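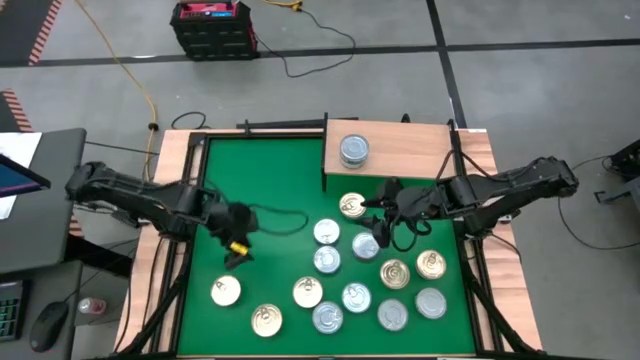

*The two-arm cell with the cans set out on the green mat. One can is up on the wooden shelf.*

### Gripper trials, first round

The comparison between the Konetti fingers and the older Nunwood pair started on 7th October at the Idamgate shop. Tươi Triệu is running it and keeping the log. The task is the same for both sets: pick a can off the mat, lift it to the shelf, let go without knocking its neighbors.

Cans were chosen over the foam blocks we used in February. Foam forgives a bad grasp. A can with a hard rim slides if the fingers close off center, and the pull-tab rings on the gold lids give the wrist camera something different to look at than the plain glare off the silver ones. The cans are scattered a few centimeters apart, so the fingers have to come down between them.

Each set gets 22 attempts per arm. The Nunwood pair finished first and dropped five cans, most of them while moving sideways toward the shelf. The Konetti set is thinner and gets into tight gaps more easily, but Tươi has noted that the tips flex when the arm lifts fast. She has brought the lift speed down by 20 percent and will repeat the first block of attempts at the new setting before logging any totals.

The Vi controller is staying on for both halves of the trial. A firmware update came in last week and we have not installed it. It will go on when the comparison is finished.

Still open:

- Cable slack on both arms. At full reach the loops can drag over the mat and touch the cans. Clips are on order.
- Shelf height. The wrist runs close to its limit on the last part of the lift.
- Rubber tip covers for the Konetti fingers, if the flexing continues.

Anyone who needs cell time should write it on the sheet or ask Tươi.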